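Raneditz Kids > Light and Color > Curious Questions

Why do soap bubbles have colors in them?

By Kobe Van Acker
May 2026

I've got dish soap on my sleeves again. I was only going to wash one pan, and then a bubble came up out of the sink and sat on the edge of the sponge, and it had pink in it, and green, and a kind of gold, all sliding around like oil on a puddle. The pan is still dirty.

So let's talk about bubbles! The soap in my bottle is clear. The water is clear. The air inside the bubble is clear too (I hope so, I'm breathing it). If you mix clear stuff with clear stuff and wrap it around more clear stuff, where does the pink come from?

I asked that in school when I was about as tall as a broom, and my teacher, Hilde Wouters, told me to go and blow a bubble and look harder. I thought she was dodging the question. But looking harder is a pretty good way in, so we'll start there.

What a bubble is made of

A bubble has a skin. The skin looks like one thing, but it's more like a sandwich: a thin layer of soap on the outside, a layer of water in the middle, and another thin layer of soap on the inside. The water is the filling. The soap layers are the bread, and very, very thin bread at that.

The whole sandwich is much thinner than one of your hairs. You can't measure it with a ruler. You can't see it from the side, even if you squint. But light can tell how thick it is, and that's where the color comes in.

What light is up to

Light travels in waves. Think of the bumps you get in the bathtub when you push the water with your hand. Some waves have their bumps close together and some have them farther apart. When light waves have bumps that are close together, our eyes call it blue or violet. When the bumps are farther apart, our eyes call it red. Green and yellow are in between.

White light, like the light from the sun, is all of those mixed up. They're all arriving at your bubble at the same time, every color in one big crowd.

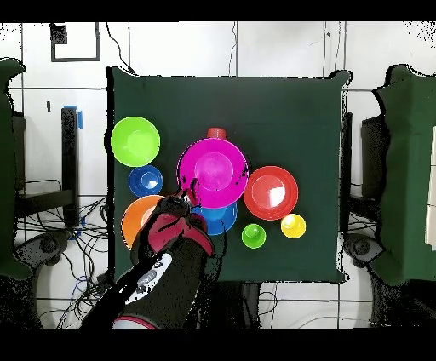
Most of the colors you meet in a day come from a different trick, and I want to get that one out of the way first. It's called pigment, or dye. A thing with pigment in it swallows some of the colors in white light and throws the rest back at you. Take a lime green bowl. The plastic soaks up a lot of the red and blue light, and a lot of the green and some of the yellow comes bouncing out to your eye. Next to it you might have a magenta plate, and that does the opposite, keeping much of the green for itself and sending back red and blue together. Tip the plate, turn it over, walk around to the other side of the table, and it's still magenta. The color is in the stuff. If you chopped a piece off, the piece would be magenta too. (Please don't chop up the plates.)

A bubble doesn't work that way. You can't scoop the pink out of a bubble. When it pops, you get a tiny clear drop on your nose, and no pink anywhere.

Two bounces, one eye

When light hits the skin of a bubble, a little of it bounces off the outside. The rest goes in. Then a little more bounces off the inside of the skin and comes back out again. So two bits of light leave the bubble and head for your eye, one right after the other, and the second bit had to travel a tiny bit farther.

Now go back to the bathtub. Push the water with both hands and you'll make two sets of bumps. In some spots the bumps land on top of each other and you get a great big bump. In other spots a bump from one hand meets a dip from the other hand, and they flatten each other out. The water goes almost still, right there in the middle of all that splashing. I love that. I've made a lot of wet floors showing it to people.

The same thing happens with the two bits of light. If the bumps line up, that color gets stronger. If a bump meets a dip, that color fades or goes missing. The grown-up word for this is interference, and it sounds like somebody sticking their nose in, but it only means waves adding up or canceling out.

Which color wins depends on how thick the skin is. Where the skin has one thickness, the red light might cancel out, and what's left looks bluish green. Where it's a little thicker or thinner, the green might cancel, and you see pink. One bubble can be lots of thicknesses at once, so it can be lots of colors at once!

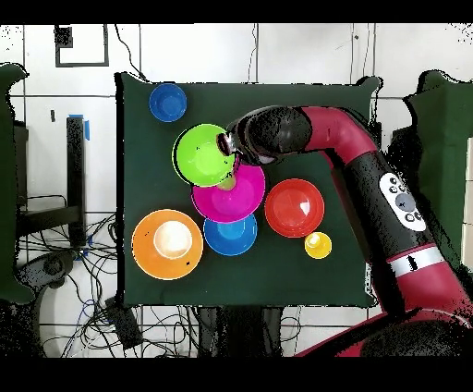 Plastic bowls and cups get their colors from pigment.

Why the colors move

Watch a bubble that's sitting still, on a wet plate or stuck to a straw. The colors slide down it in stripes. That's the water in the sandwich draining toward the bottom, because gravity pulls on it the same way it pulls on you. So the top gets thinner and the bottom gets thicker, and the colors keep changing as the water moves.

If you breathe on it (gently, gently) the stripes break up into swirls. You're pushing the skin around and mixing the thick bits with the thin bits.

Move your head and the colors change too. Light coming in at a slant takes a different path through the skin, so a different color gets to win.

The black patch

This one is my favorite. If a bubble lasts long enough, the very top loses its colors. First it goes pale, sort of silvery white, and then a dark patch shows up that looks like a hole. It isn't a hole. The skin is still there, but by now it's so thin that the two bounces have almost no extra distance between them.

You might think that would make the bumps line up perfectly. I thought so! But when light bounces off the outside of the skin, it gets flipped, so its bumps turn into dips. The light bouncing off the inside doesn't get flipped. So bumps meet dips for every color at once, and nearly all of it cancels. No color left, just dark.

When you see the black patch, get ready, because the bubble usually doesn't have long to go.

Try it yourself

You'll need dish soap, water, a straw, a small plate and something dark to put behind it. A black T-shirt is good. Ask before you borrow the soap.

1. Stir a good squirt of soap into half a cup of water. Stir slowly so it doesn't turn to foam.
2. Wet the whole plate with the mixture.
3. Dip the straw, hold the end just above the plate, and blow softly. Blow out only, don't suck! You want a dome, like half a ball.
4. Slide the straw out and put your face down low, with a window or a lamp in front of you.
5. Count until it pops.

My best one ever went 49 seconds. Stijn Lambrechts, who lives upstairs from me, got to 55 on his first go and has brought it up every time we've met on the stairs. He put a spoonful of sugar in his mix. Sugar helps slow down the drying, so try some with and some without and see what you get.

Keep the soap out of your eyes, and wipe the floor when you're done. Soapy tiles are really slippery.

Where else to look

Oil on a wet road does it. The oil spreads into a thin layer on top of the puddle, and you get two bounces again, one off the top of the oil and one off the water underneath. Some beetles do it with thin layers in their shells. Peacock feathers use a close cousin of the same trick, with tiny rods stacked up inside the feather, and if you ground up the blue part it wouldn't stay that lovely blue.

A rainbow in the sky is something else. That's mostly sunlight bending and spreading out inside raindrops, and I'll need a whole other page for it.

Right, the pan.

433 shares
3 comments

More Curious Questions
Why is the sky dark at night?
How does a mirror work?
Why does a spoon look bent in a glass of water?
Can light get tired? (Frans Maes)
What makes glow-in-the-dark stars glow? (Bart Jansen)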